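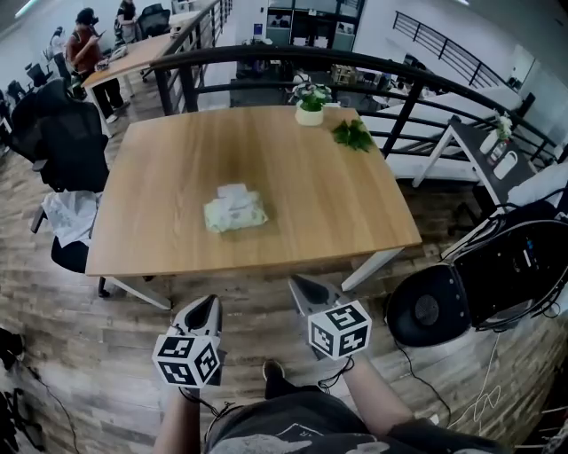
Photo: Rasmus Toom

How to Get Water Rings and White Haze Off a Wood Table

Every table I have owned has been ruined at least once, usually by a guest I like, and each time it was fixed before the guest noticed my face. White rings look like the end of the world and are mostly a Saturday chore that takes less time than the argument over coasters.

This page covers white rings, cloudy patches from hot dishes, and the dull film left by years of spray polish. It doesn't cover black stains. Those have gone through the finish and into the wood, and you'll want the refinishing page for that, along with a free weekend and low expectations.

What you need

Two or three old cotton T-shirts, cut into squares
An iron (the one you never use on clothes is fine)
Mineral spirits
Dish soap
Plain petroleum jelly
0000 steel wool, the four-zero kind and no other kind
Paste wax
A lamp you can move around

The lamp isn't a joke. Set it low, at one end of the table, so the light skims across the top. You'll see every ring, dent and smear, plus several you were happier not knowing about.

Step 1. Find out what the finish is

Pick a spot under the top or on the inside of an apron. Put a drop of denatured alcohol on it with a cotton swab, wait a minute, and touch it. If it goes sticky, you have shellac, and you should keep alcohol away from the rest of the table for good. If nothing happens, try a drop of lacquer thinner an inch over. Sticky or wrinkled means lacquer. Still nothing means polyurethane or something else modern and stubborn.

If water soaks straight in and darkens the wood, the table is oiled or bare. Skip to the last section and feel smug, as oil finishes are the easiest of all to patch.

Open a window for this part. I once did the lacquer thinner test in March with everything sealed up and spent the evening with a headache and a strong opinion about the wallpaper.

Step 2. Clean it properly

Half the rings people send me turn out to be dirt. Take everything off the table, including the plant you've been watering right there on the wood. Put a few drops of dish soap in a bowl of warm water, wring a cloth out until it barely feels damp, and wipe with the grain. Dry it right away with a second cloth.

Then go over it with mineral spirits on a clean square. This takes off old wax and polish, and the cloth will come up the color of weak tea. Keep going with fresh squares until one comes up clean. My neighbor Amos Abernathy got to seven squares on his dining table and found out it was two shades lighter than the chairs he'd bought to match it. He now blames me for the chairs.

Lay the used rags flat outside to dry before you throw them out. Don't ball them up in the trash.

Step 3. Try the gentle thing first

Rub a thick smear of petroleum jelly over the ring, go to bed, and wipe it off in the morning. It sounds like advice from a great-aunt, and it works on fresh, faint rings often enough to be worth the one night. If the mark is lighter but still there, do it again. If it hasn't changed at all, move on.

Skip the mayonnaise. It's the same trick with added eggs.

Step 4. Bring out the iron

White marks are moisture trapped in the finish. A little heat lets it out. A lot of heat gives you a whole new problem, in the shape of an iron.

Empty the water tank first. I mean it. Steam is how you got here.

Set the iron on its lowest heat. Fold a dry square of T-shirt over the ring, with no printing or buttons on it, and move the iron over it for a slow count of five. Lift, look, let the wood cool, and repeat. The ring should fade from the outside in. Stop the moment it's gone, and also stop if the finish feels tacky or the cloth starts to stick. Shellac and lacquer soften easily, so on those keep the count to three.

Large cloudy patches, the pizza box kind, take patience. The worst I've dealt with took 47 passes, and I know that only because I was keeping score out of spite.

Step 5. Rub out what's left

For anything that survives the iron, put a little paste wax on a pad of 0000 steel wool and rub lightly with the grain. Long strokes, no circles, and go well past the mark on both sides so you don't end up with one suspiciously smooth oval. Wipe and check with the lamp every few strokes.

This will dull a glossy finish slightly. On satin you'll hardly see it. On high gloss you may have to do the whole top to match, so decide how much the ring bothers you before you start.

Step 6. Wax and buff

Spread a thin coat of paste wax over the entire top. Thinner than that. Wait until it hazes, then buff with a clean cloth until your reflection starts looking tired. One coat is plenty for most tables.

If the table is oiled

Sand the mark lightly by hand with 320 grit, following the grain, wipe off the dust, and rub in a bit of the same oil you used before. Leave it 15 minutes and wipe off all the extra. A second coat the next day usually blends it in. The patch will look newer than its surroundings for a few weeks.

Keeping it that way

Use a saucer under anything with a drain hole, and put felt under the saucer, too. Bare clay lets water creep through and leaves a perfect circle that you'll find when you move house. Hot dishes go on a trivet — a magazine doesn't count, and neither does a folded napkin. Wipe spills when they happen. Wax again once or twice a year, or whenever water stops beading.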